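From: Baldur Hedegaard
To: gripper-users list
Date: 7 Oct 2026
Subject: Re: Finger pads for the hand-held units, ribbed or smooth?

Eun-ji Sung wrote:

> Hello all,
>
> We have the budget to re-pad our hand-held grippers before the next
> round of recording and I have to place the order soon. The choice is
> between the ribbed pads from Lavero and the smooth silicone ones
> that Ristmont sells. The smooth ones are cheaper and they arrive
> quicker. Has anyone used both for more than a day or two?
>
> What I want to know:
>
> - do the ribbed pads mark thin packaging?
> - do the smooth ones pick up dust and go slippery?
> - does either kind change the opening width enough to need a
> new calibration?
>
> We mostly work with household things, so boxes, bags, fruit,
> cups. Nothing over 400 g.
>
> Also, is anyone still using the Seo controller with firmware from
> January? Ours drops the width reading now and then and I can't
> tell if it's the cable.
>
> Eun-ji

Hello Eun-ji,

We have used both. The ribbed pads have been on since the spring and the smooth ones were on for seven weeks before that, on the same Nultton hand-held units, so I can give you a fair comparison. I will take your questions in order and then add a few things you didn't ask.

Marking. The ribbed pads leave faint lines on soft card if you squeeze hard and hold. On a normal printed box you have to tilt it to the light to find them. On foil packets they leave creases, but so do the smooth pads, and so do fingers. The one thing I would keep away from ribbed pads is ripe fruit. We did a set with pears and threw most of them out afterwards. Oranges were fine.

Dust. Yes, the smooth ones pick it up. They were very good for the first hour after cleaning and got steadily worse from there. We ended up wiping them every 200 grasps with a damp cloth, and one of my colleagues did it more often than that. The ribbed pads also collect dust, but it goes down into the grooves and the ridges still hold. We clean those once at the end of the day with an old toothbrush.

Calibration. The ribbed pads are slightly thicker than the smooth ones, so the fully closed reading changes. You do need to run the width calibration again after the swap. It takes a few minutes per gripper. If you change only one pad of a pair, do both, or the object will sit off centre between the fingers and the fingertip camera view will look wrong for no reason you can find. I lost an afternoon to that.

Now the numbers. We did 2580 grasps in total across both kinds of pad, with the same list of objects. I am not going to quote a success rate because the people doing the grasping got better as they went along, and the smooth pads came first. What I can say is where the failures were. With the smooth pads they were nearly all flat boxes lying on a hard table, where the pad touched the edge of the card and slid up over it. With the ribbed pads that mostly went away. The failures we have left are thin plastic bags with handles, where the film slips down between the ribs and the pads close on nothing much. Going for the knot works better than going for the loops.

The other thing that made a difference was moving out of the lab. On our bench everything is matt grey and the lighting is even. In a home you get shiny tabletops, glass, patterned cloth and not much room to move your elbows. I'd suggest doing at least part of your trial in a living room before you order. 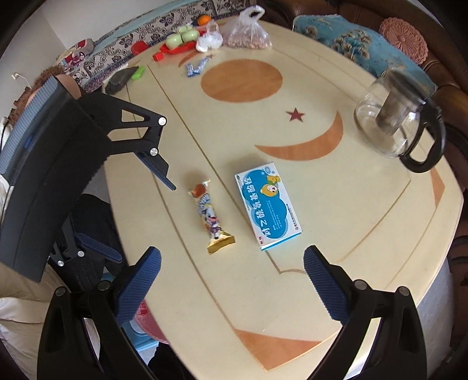

Ribbed pads, two-gripper view. Flat box and snack packet on the table, second hand-held gripper at left.

Two people at one table is harder than it sounds. Agree beforehand who takes which object, and keep glass to one side. We also found that a box set down at an angle is easier than one lying square to you, as your wrist doesn't have to turn so far.

On fitting: the pads come with pins that are a hair too long for our older fingers. A few strokes of a file sorts it out. Don't use glue, you will want them off again. The ribbed ones can be fitted upside down and they look almost the same that way, so check that both pads of a pair match before you tighten anything.

On the controller: we had the same dropouts on the Seo with the January firmware. In our case it was the cable, or more exactly the connector at the gripper end, which works loose when you turn the hand over. A strip of tape around it stopped the dropouts on two units. The third one still does it and I have not found out why. Try the tape first before you go back to older firmware, as going back wipes the saved calibration.

If I were ordering for boxes and packets I would take the ribbed pads and keep one smooth pair for soft fruit. Swapping takes longer than you'd like, so plan the fruit for one block.

I can post you a used pair of each if you want to try them before you commit. Send me your address off list.

Regards,
Baldur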